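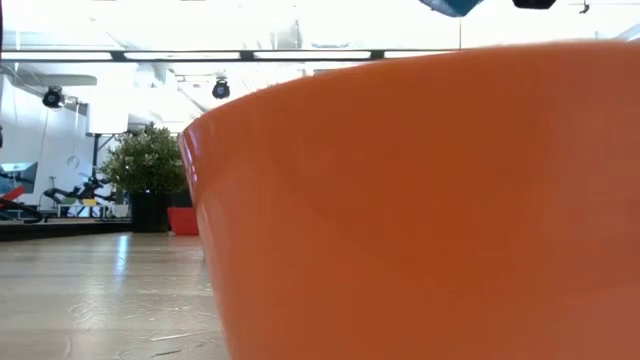

Manura Bench Oil, 300 ml tin

We've been stocking finishes at Zutereck for a good while now and this is the one we keep going back to ourselves. Manura is a plant-based hardening oil for indoor timber: benchtops, dining tables, shelves, chopping boards, the handles of things. It goes on thin, smells faintly of citrus peel and leaves a warm, low sheen that gets nicer the more the table is used!

What's in it

Linseed oil, a little tung oil, orange terpene and a drier. No silicone, no added colour. If you want colour, tint it with the Stokia pigment pastes (sold separately), which stir in beautifully. Citlali Mendoza did her whole kitchen in Manura with a dab of the grey and we're all quite jealous.

Which timbers it likes

Beech, birch, maple, oak, ash, and most of the pale hardwoods that go orange under old-style varnish. Victorian ash comes up lovely. Oily timbers such as teak are fussier, so wipe them over with metho first and try a patch underneath.

How to put it on

Sand to 240, and go no finer or the oil will just sit on the surface. Vacuum, then wipe with a barely damp cloth and let it dry.

Stir the tin well (don't shake it).

Pour a small puddle and spread it with a lint-free rag, working along the grain. You want it wet all over but not swimming.
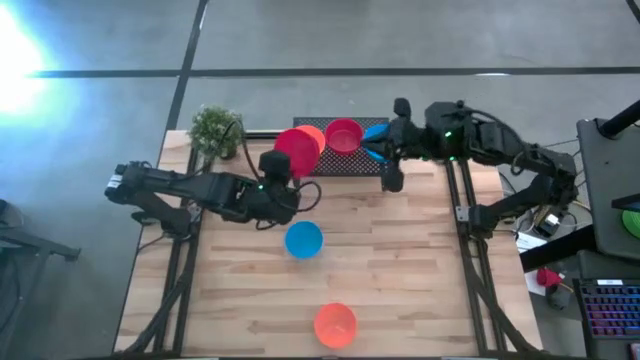
Leave it 10 minutes, then wipe off everything that hasn't soaked in, and I do mean everything. Oil left standing goes tacky, and a tacky table is a misery to fix. Turn the rag often and check from a low angle with a lamp.

Let it cure overnight and do a second coat the same way. 2 coats is plenty for a desk. A kitchen bench will thank you for a third, and end grain will drink as much as you give it.

Lay used rags out flat outdoors until they're stiff. Oily rags in a heap can catch fire by themselves.

Looking after it

Warm water and a drop of soap. Rings and scratches can be rubbed back with a grey pad and a teaspoon of oil, just on the spot, and by the next day you'll have trouble finding where they were. That's the best thing about an oiled top, if you ask me.

Goes well with

Granström lint-free cloths, pack of 10
Stokia pigment paste, grey, white or umber

Product code 1240. Tins made before February have the older green lid, same oil inside.

Page updated 11/1/23 by Montserrat Ocampo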